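Short documentary: stated running time does not match the copy I have

okafor_reels
Posted May 2025

I am cataloging a small set of 16 mm documentaries for a regional film library. One title, Wostov, is listed in the printed distributor catalog with a running time of 44 minutes. My print is on one reel and the can is marked 1,043 feet. It has head and tail credits and no obvious jump in the middle. The leader is stamped Madura, which I take to be the lab.

Is the catalog figure wrong, or do I have a shortened version? And which running time goes in the record? I do not have a projector that I trust with this print, so I would like to settle as much as possible before anyone runs it.

wostov_print_desk
Accepted reply

Work from the footage first. 16 mm has 40 frames to the foot, so at 24 frames per second it runs at 36 feet per minute. Your 1,043 feet comes out just under 29 minutes. If the can figure includes leader, take that off before dividing.

A 44-minute film at the same speed needs 1,584 feet. That would normally be split over two reels or wound on a larger one. The gap is too wide to be a rounding error or a few lost feet at the splices.

There are three likely explanations:

1. The print is a classroom cut. Many documentaries were released in a full version and a shorter one to fit a school period, often with the same title card and the same credits.
2. The print is reel one of two, and a later owner spliced the end credits onto it. Check for a cement or tape splice just ahead of the tail credits.
3. The catalog entry combines two films that were rented together.

To tell them apart, wind through on a bench with a footage counter and note every splice. A lab-made cut will have no physical splice at the point where material was dropped, as the cut was made in the negative or internegative. Compare the edge code on both sides of any splice you find. A change of stock or date code points to a repair or an assembly by a later owner.
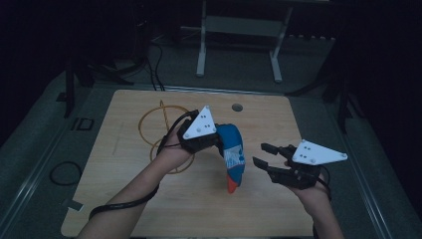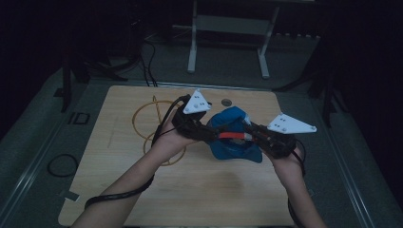 Enden Film Notes, vol. 3, no. 2

For the record itself, enter the measured length in feet and the running time calculated from it, with the speed stated. Put the catalog figure in a note and give its source. Do not enter 44 minutes in the duration field, as it describes something you do not hold. If your system allows separate records for work and item, the longer time can go on the work record once you have a second source for it.

A can marking is also only a can marking. Prints get moved between cans. Measure it.

enden_16

Could be silent speed? At 18 fps the same print would run longer.

wostov_print_desk

It would come to some 39 minutes, so still short of the catalog. Also check for a soundtrack along one edge. If there is an optical track, it was printed to run at 24 and the question does not come up.

maduraleader

I had a similar case with a television sale print. The broadcaster wanted a half-hour slot, so the film was cut to fit and the opening narration was redone. The credits were left alone and still named people who were no longer in it. If you can find a review from the first release, compare the sequences it mentions with what is on your reel. Reviews are often wrong about length but usually right about content.

Not sure about the leader. The name stamped there can be the lab, the distributor or whoever last repaired the print, so I would record it as "Madura (on leader)" and leave the role blank.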